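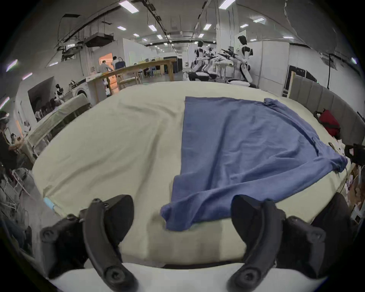

Section 4. Washing and drying your Pemel mattress protector

We do hope you're sleeping well on your new protector! It wants very little looking after, but a gentle wash every so often will keep it soft — and please keep this leaflet somewhere handy.

1. Unhook the corner straps, starting at the foot of the bed.
2. Wash on a cool, gentle cycle with a small capful of liquid soap.
3. Hang it over a line, out of strong sun (August can be surprisingly fierce).
4. Leave it for a good 2 hours after it feels dry, then refit.

Note: the first wash may shed a little fluff.

Caution: never iron the backing or use bleach.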